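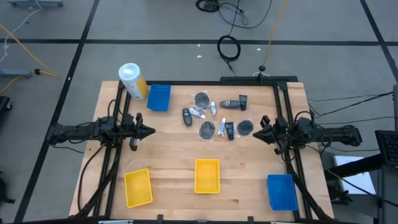

How long does it take an apple tree to give you a decent crop? On the rootstock most people buy for a backyard, about four years, and a full-sized tree can keep you waiting for eight or more.

I put that to Laurinda Peixoto before I had even sat down, which was rude of me, but I had planted two trees of my own the spring before and I was getting impatient with them. She answered it kindly and then asked me what I had planted. I told her I had lost the labels. She poured me some coffee.

Laurinda runs Druswood, a hillside orchard a short drive out of Rillemthorpe, where she grows old apples, the kind you won't find at the supermarket and mostly won't find at the farm stand either. There are 345 trees on the slope now. When she took it over, 25 years ago, there was a good deal of bramble, a barn with half a roof, and a row of trees along the top fence that had not been pruned in a generation.

"I didn't come here to grow apples," she told me. "I want to be clear about that, people always think I had a dream. I came for the barn. I was making furniture in those days, badly, and I needed somewhere to be bad at it where I wouldn't bother the neighbors. And then the first October I walked up to the top fence and ate one of those apples, and it tasted like – well, I still can't tell you. Pear and lemon and something a little bit like a nut. I ate three more standing there. After that I didn't get much furniture made."

It took her most of two years to find out what it was. She mailed fruit to anybody who would look at it, wrapped in newspaper in shoeboxes, and got back a stack of polite letters. The answer came from Helmut Haberkorn, a retired nurseryman who had spent his working life on rootstocks and who cut the apple in half, looked at the core for a while, and wrote down the word Girard.

"He wouldn't swear to it," Laurinda said. "Helmut never swore to anything. He said the seeds were right and the stem was right, and the skin was greasier than he'd like. But he'd eaten one as a boy and he said he would know it in the dark." She has called it the Girard ever since, and so does everyone who has bought one from her.

We took our coffee outside, down past the barn and along the lower rows (I should say that this was July, and hot, and I had worn the wrong shoes). The early apples were already coloring up. She stopped at nearly every tree, to thin a cluster or pull off a curled leaf, and I don't think she noticed she was doing it. I asked her whether thinning wasn't a little heartbreaking, all that fruit on the ground.

"The first few years I couldn't do it! I'd leave every single one on, and I'd get a bucket of things the size of walnuts, and then the next year the tree would sulk and give me nothing. My rule now is one apple to a hand's width of branch. You get fewer and they're bigger, and they taste of something. I tell people to do it in the evening with the radio on and not look down."

The grafting is the part she really wanted to talk about. Every winter, when the trees are asleep, she cuts pencil-thick shoots of last year's growth and keeps them in damp sawdust in the back of an old refrigerator. In March they come out and get joined to young roots, one by one, at the bench in the barn. Last spring she and Josphat Masanja did 717 of them between them, and she has the tape cuts on her thumbs to prove it.

Josphat came up the row while we were talking, carrying a ladder. He has worked at Druswood for nine years, and before that he taught high school chemistry, and he has opinions about grafting knives. "People buy a new one every season and never sharpen it," he said. "I use the one I started with. You want a single cut, long and flat, so that when you put the two pieces together you can't see any light between them. If you can see light, throw it away and cut again. Laurinda doesn't throw them away. She ties them tighter and hopes."

"Some of those take," said Laurinda.

"Some of those take," he agreed, and went on up the hill with the ladder.

I had wondered who buys all these trees. More than 500 people came through the gate on the last open weekend, she told me, and plenty of them came for the cider donuts and left with a tree on the back seat. Others know exactly what they are after. There was a man looking for the apple his grandmother dried on strings in the attic, and he had nothing to go on but the color and the smell. They walked the rows for most of an afternoon, biting and spitting, until he got quiet beside a knobbly little russet near the pond. He bought two.

As for my own trees, I described them as best I could, and she asked me how deep I had planted them. I held my hand at about the right height. She winced. The graft union, that bump low on the trunk, has to stay a few inches above the soil, and I had buried mine nicely and patted it down.

"Scrape it back this weekend," she said. "Gently, with your hands, no spade. Then a ring of mulch, but keep it off the bark, so it looks like a donut and not a volcano. And pull off any fruit this year, I'm sorry. Let them make roots. You can be greedy later on."

She gave me a bag of Yellow Transparents to take home, a little underripe, and told me to make sauce with them the same day. I made it at ten that night with the windows open, no sugar, only a pinch of salt as she had told me, and ate most of it out of the pan. The trees have been dug out. One of them has put on six inches since, and I've written to ask her about the other.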